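Hamumetti see-through cubes, set of 75: a review after a winter of use

Posted in Toys and Tabletop

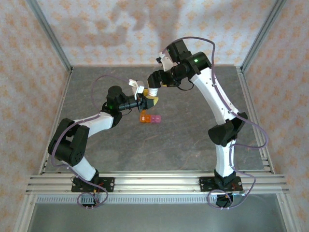 Orange and pink, side by side on the grey marble-patterned top.

I wasn't in the market for more cubes. We have a drawer of painted ones from when the kids were small, and another lot in the shed that I keep meaning to pass on. But I was in Drakard at Chisholm looking for a birthday card, and there was a Hamumetti set open on the counter with the afternoon light coming through it, and well, home it came. It was $26, marked down a bit I think, although the sticker had been peeled off and stuck back on crooked so I couldn't swear to it.

I'll start with the colour, as that's what you're paying for. The orange is my favourite by a long way, a proper marmalade orange, and the pink sits beautifully next to it. Put those two together near a window and you get a lovely warm patch where they touch (my granddaughter calls it the peach bit and spends ages hunting for it). The blue is a little flat, to my eye, and I'd have swapped half of them for more pink if anyone had asked me!

They're small. I want to be clear about this for anyone buying for a toddler, as the front of the box makes them look a good deal bigger than they are. The box says three and up, and I'd go along with that, but even so I put them away myself at the end of the day and check under the couch. For older hands they're a very nice size, good for sorting, counting, patterns, little towers, or for fiddling with while you're on the phone to the power company.

Stacking is good without being brilliant. The faces are smooth, so a tower will slide if the table gets bumped, and our best effort came down when the dog walked past. A cloth underneath helps. We mostly use them on our Grillar table, the grey marble pattern one, and I did worry they might get lost against all that veining, but the bright ones show up very well on it. The clear ones are another matter, and I've swept two of them off with the toast crumbs more than once.

As for wear, ours have had months of being dropped, posted through the slats of a chair and run through the sink with a squirt of dish soap. A few edges have gone slightly cloudy and I have one yellow with a chip in the corner, which I've kept in the set anyway. They do collect fingerprints. A soft tea towel sorts it out.

The box is the weak point. It's thin card with a tuck-in lid, and ours gave up within a fortnight, so now the whole set lives in an old biscuit tin and makes a tremendous racket when anyone goes looking for orange. For the money I'd have liked a drawstring bag.

I'd buy them again, and I'm tempted by the smaller pastel set if Drakard gets it in. Four stars, with the missing one for the box and that blue.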